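Print this page | E-mail this page

Kitchen Science for Everyone
Handout 5: Pouring Water
Course leader: Eleni Dimitrov, Sorkivari Evening School
25 February 2018

Welcome back! Tonight we get to play with water, and I have been looking forward to it since November. Pouring seems like the simplest thing you can do in a kitchen, and there is a whole evening of good physics in it. Bring the handout to the bench with you, and don't worry about getting it damp.

1. What you need

A clear plastic water bottle, a short glass mug with a handle, and a cloth in one plain color. Green is lovely for this. A clear bottle and a clear mug on a plain cloth show you every ripple, and the cloth shows you every miss. Fill the bottle at the Hoxha Street sink, the one that runs fast.

2. The stream

Start low. Hold the mouth of the bottle just over the rim and tip until the water begins to fall in a thin line. A thin stream is rarely a straight one. It leaves the bottle with some sideways speed, so it travels in a curve, and because the mouth is round and the water leaves over only one side of it, the stream is a little flat to begin with. Surface tension pulls it in, it overshoots, and you get that beautiful twisted look, like a glass ribbon. Look for the glints along it!

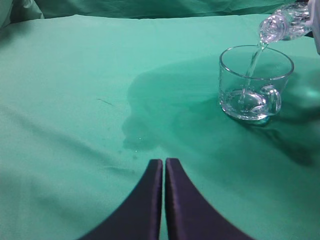 Why does water bubble where the stream goes in?
The falling water drags air down with it. The air breaks up into bubbles under the surface, and they rise again right around the spot where the stream lands, so you get a small patch of froth.

Try the same pour from higher up and listen. The sound changes with the height, and it changes again as the mug fills. Vasilis Živković, who teaches the music class next door, once came in to ask what we were tuning.

3. The bottle

We could spend the whole night on the bottle (last year's group nearly did). When water leaves, something has to take its place. If you tip gently, air slides in above the water and the flow stays smooth. If you tip too far, the water blocks the mouth, air has to fight its way in as big bubbles, and you get the glug.

Now try squeezing. A thin-walled bottle gives way easily, and once it has been creased it tends to keep the creases. Each fold is a tiny curved mirror, which is why a crumpled bottle sparkles so much more than a new one.
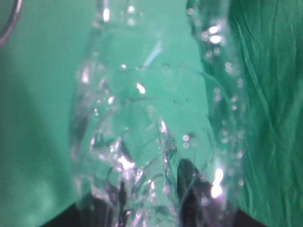 A squeezed bottle also holds less, of course. Here is one to work out at home: a full 500 ml bottle has been crushed until it holds only 490 ml to the brim. If the cap was off while you crushed it, how much ended up on the cloth? Then try it with your own bottle and a measuring jug, and see how close you can bring the two answers.

4. Angle and flow

Tip the bottle a little at a time and stop at each step. Near level, a tiny change in angle makes a big change in flow. This is the part where most people splash, so go slowly. Keep the mouth over the mug the whole time and watch where the stream lands, since the landing point moves toward you or away from you as the flow changes.
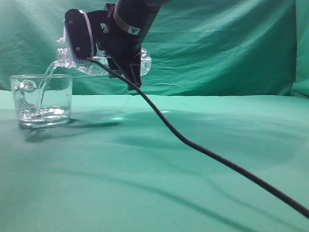
Fig. 3. Pouring a thin stream from a tilted bottle into a glass mug.

5. Reading the cloth

Wet fabric looks darker than dry fabric, and I love the reason. Water fills the gaps between the fibers, less light bounces straight back to your eye, and the color deepens. A spill spreads by capillary action, creeping along the threads, so its outline comes out lobed like a cloud. Smooth out any folds before you begin if you want an even spread - or leave them in and see what difference they make. 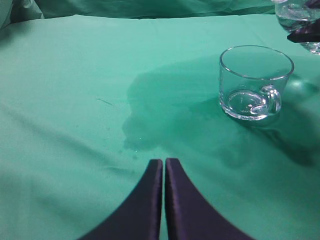 Draw around your spill with chalk, wait 5 minutes, and draw around it again. Do this 2 more times and bring the outlines next week. Cotton and polyester behave very differently, so write down which one you used. The Mollura reader has a good chapter on wicking, if you want to get ahead.

Comments

flodmont_reader: Did the chalk outlines with my daughter. Ours grew a long arm on one side, right along a seam. Is that normal?

E. Dimitrov: Wonderful! Yes, the stitching gives the water an easy path. Please bring it in.

Pia: I get 10 ml for the bottle question, but my real one came out at 14. I blame my jug.

Contact the course office | © 2018 Sorkivari Evening School | Back to top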